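December, 9:40 am

Second dye bath for the Adamczyk order. Yesterday's skeins came out patchy near the ties, so I retied everything with looser figure eights before soaking. Four ties per skein, cotton string, none of the plastic ones.

Wool weighed 886 g dry. Soaked overnight in the big sink with a little dish soap. Alum is the new bag from Plunance, finer grain than the old stuff and it dissolved without much stirring. Used 12 percent by weight of fiber, same as last time.

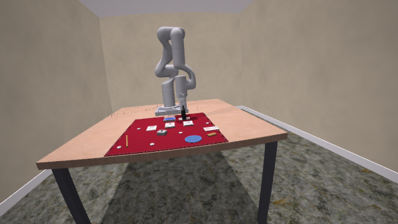
Madder went in at 10:15, in the mesh bag. Brought it up slowly and kept it under a simmer - last month I let it get too hot and the red went brown. Turned the skeins every ten minutes with the long dowel. By noon the color was a good brick, a bit more orange than the Jerkska sample card. Our tap water may be the reason. Pui-shan Chou wants to try a pinch of chalk in the next pot, and I'm leaving one skein out for that.

Heat off at 1:30 pm. Leaving the wool in to cool until tomorrow morning, lid on.

To do: rinse, hang away from the window, write up tags. Order more cotton string from Amamthorpe. Small scale is drifting by 2 g, so check it against the 1,000 g weight before measuring anything else - and please put the weight back in its box.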